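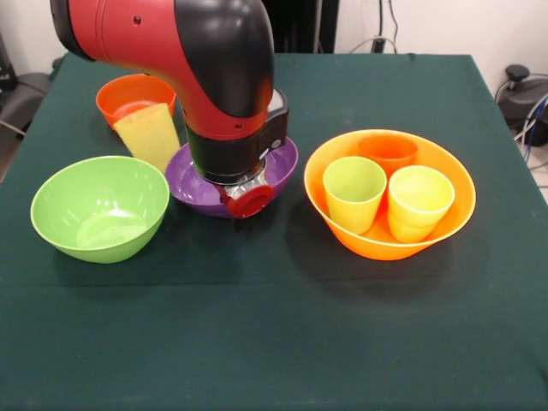 Geschirrbasar in Vosau: Im November wird nachgeholt

2020-06-25 - Eigentlich wollte ich heute vom Geschirrbasar an der alten Posthalle erzählen, von den Schüsselstapeln, dem Kaffee und der Schlange vor der Tür. Daraus wird erst mal nichts. Ruth Cabrera hat mir gestern am Telefon gesagt, dass der Basar auf November verschoben ist, und ich war schon ein bisschen geknickt, das gebe ich zu!

83 Anmeldungen für Tische lagen vor, und die bleiben alle gültig. Wer schon bezahlt hat, muss sich also nicht melden. Wer im November nicht kann, bekommt die 7 Euro Standgebühr zurück - eine kurze Nachricht an Ruth genügt.

Neu ist, dass es zwei Räume geben soll. In der Halle stehen wie immer Teller, Tassen und Schüsseln, und nebenan im Lesesaal verkauft Damian Czerwiński Tischwäsche (letztes Jahr lag die noch unter den Bratpfannen, und ich habe ewig nach passenden Servietten gewühlt). Den Kuchen macht wieder Yolanda Rengifo. Ich hoffe ja auf den mit Mohn, aber festlegen wollte sie sich nicht.

Spenden nimmt die Gruppe trotzdem schon jetzt an, und zwar am Seiteneingang, jeweils höchstens drei Kisten pro Haushalt. Bitte nur Sachen ohne Sprünge, und Gläser einzeln in Zeitungspapier wickeln. Ich habe selbst noch ein halbes Kaffeeservice von meiner Tante im Keller, sechs Untertassen und vier Tassen, und Ruth meinte, auch das geht weg.

Den genauen Termin schreibe ich hier rein, sobald die Halle ihn bestätigt hat.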